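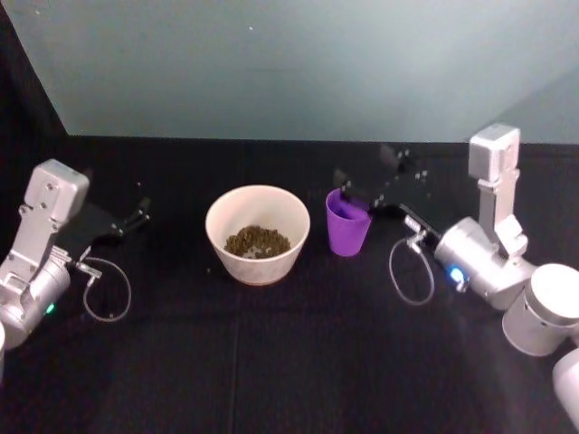 A white bowl and a purple cup on a black tabletop.

Road comedy "Monti" to open in theaters in March

Baltdale, Tue 13 February — Milthorpe Pictures will release the comedy "Monti" in 24 cities in March, the company said today. The film runs first at the Fudent Theater in Baltdale, where most of it was shot, and opens everywhere else 2 days later.

"Monti" follows a retired bus driver who agrees to take his estranged sister across the state to sell their mother's house. The buyer backs out while they are on the road, and the two end up stuck for a week in a motel that is hosting a polka contest. Neither of them can dance. The sister signs them both up anyway.

The film was shot in 17 days on a small budget, with a cast drawn mostly from regional theater. Many of the motel scenes were filmed at night because the building stayed open to guests during the day. The polka music was recorded live on set by a local band and will be released as a soundtrack album on the day of the Baltdale opening.

An early cut was shown last fall to an audience of around 2000 at an outdoor screening in Baltdale. The ending has been changed since then — the final contest is now shorter, and a scene at the bus depot has been put back in.

Tickets for the Fudent Theater go on sale Friday at the box office and on the theater's website. Screenings in other cities will be listed on the Milthorpe Pictures site as theaters confirm times.

Press screeners and stills are available on request from the Milthorpe Pictures press office.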